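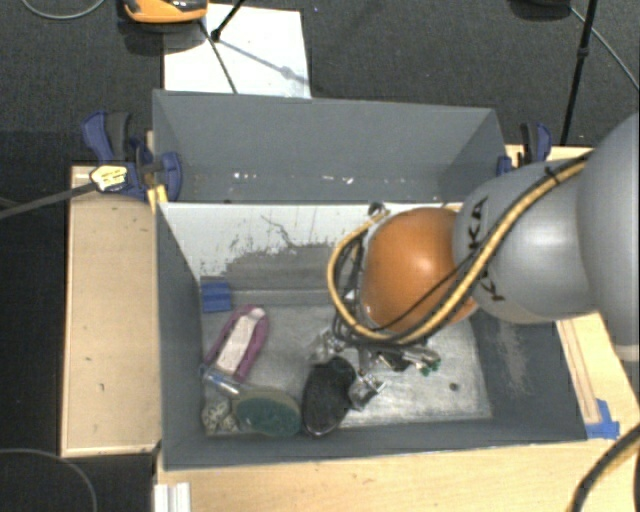 Mukmont Bin Kit, Reviewed After a Summer of Picking
Thursday, August 24, 2023

I've been meaning to write this up since we unpacked the thing, and I kept putting it off because I wanted to have used it properly first. Well, we've now recorded 498 picks with it, good ones and bad ones together, so I think I've earned an opinion!

The Mukmont is a gray bin with sloped walls and two compartments, and it's sold for people who want to collect grasping examples for a learning system without building their own box. You pay $339 and you get the bin, a bag of small objects and a printed guide. You do not get clamps, a base or anything to record with. We put ours on a light wooden platform on the carpet, with a blue bar clamp at each back corner, and I'd tell anyone to buy decent clamps the same day. A bin that creeps a little between one pick and the next will quietly spoil a whole afternoon of recordings (ask me how I know).

What I like best is the slope of the walls. On our old straight-sided box from Hernley, things would wedge themselves into the corners and stay there, and we ended up with a great many examples of the arm failing at the same hopeless corner. With this one most things slide back down to where the fingers can get at them. Most things, I say – flat objects still settle wherever they please.

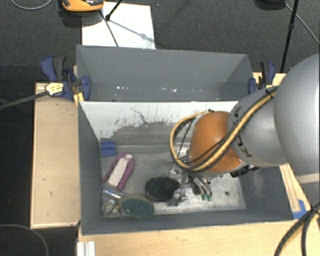
The small stuff is where I changed my mind. I used to think a learning system wanted big, easy shapes first, and I'd have happily left out anything pebble-sized. The guide suggests mixing them from the start, with a soft thing, a round flat thing, a little block and a few tiny pieces all in together, and I grumbled and did it anyway. I'm glad I did. Our earlier set was so tidy that the system we trained on it was lost the moment two objects overlapped, and overlapping is what objects do when you tip them into a bin.

Now for the complaints, and I do have a few. The finish marks easily. The divider is scuffed and smudged, and the floor has gone dull and worn. It doesn't hurt the picking, but if you're recording with cameras you may find the look of your background drifting over the weeks, so take a few shots of the empty bin every so often and keep them with the rest. The guide also says next to nothing about labels. We log ours in Sirkwood, with one line per attempt and a short note on anything odd, and I'd have loved even a single page on what other people write down.

Resetting by hand is slow, too. A full session of 40 picks takes us 90 minutes, and a good part of that is stirring the objects and putting them back. There's an add-on tray from Wi that's meant to help, due in September, and I'll come back and add a note once we've tried it.

Four stars from me, and I'd buy it again, though I'd like it better with the clamps in the box.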